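Section 7: First Wash

Your Plurnik washer has been sitting in a box, and before that in a warehouse, and the drum smells like both. Run it empty once before you trust it with anything you like.

1. Check that the four shipping bolts are out. A machine run with its bolts in will walk across the floor, and our warranty does not walk with it.

2. Open the cold tap all the way, then look behind the machine for drips. Tighten the hose by hand.

3. Press Rinse Drum and close the door. The cycle takes 26 minutes. The clicking in the first few is the door lock making up its mind.

Caution: Do not pour detergent into the drum for this cycle. Gopinath Ramasamy of our service desk spent most of one August on the phone with people who had, and he would like his August back.

4. Sort the first real load by color. New reds and dark reds go in by themselves, on Cold. Pale pinks can go with the whites if you are sure of them, and nobody is ever that sure.

5. Close zippers, empty pockets, and pull sleeves right side out. 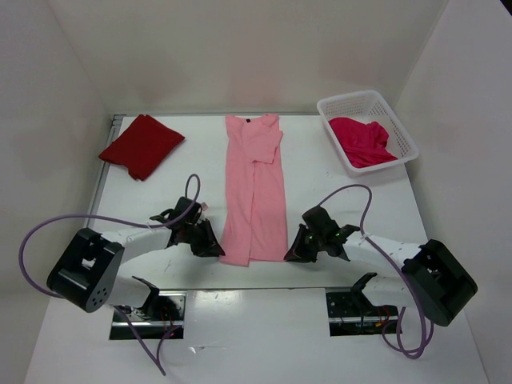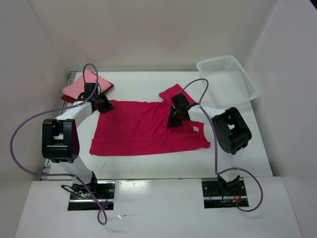

Can I wash a new red shirt with everything else if I use cold water?

Wait until it has been through three washes alone. Cold water slows the dye down, but new reds are generous and will share with your towels.

6. Fill the drum loosely, to 70 percent at most. If you need your knee to shut the door, take something out.

7. Add detergent to the left drawer, up to the lower line. The upper line is for heavy soil - mud, gravy, children.

8. Turn the dial to Cold and press Start. To add a forgotten sock, press Pause and wait for the lock to click. Pulling harder on the handle does not speed this up.

Note: The display counts down from 100 on the Heavy cycle. These are percentages turned upside down, not minutes. We have asked the display people about it.

9. When the cycle ends, take the load out and leave the door open a hand's width so the seal can dry.

If the display shows E7, go to Section 9, Draining.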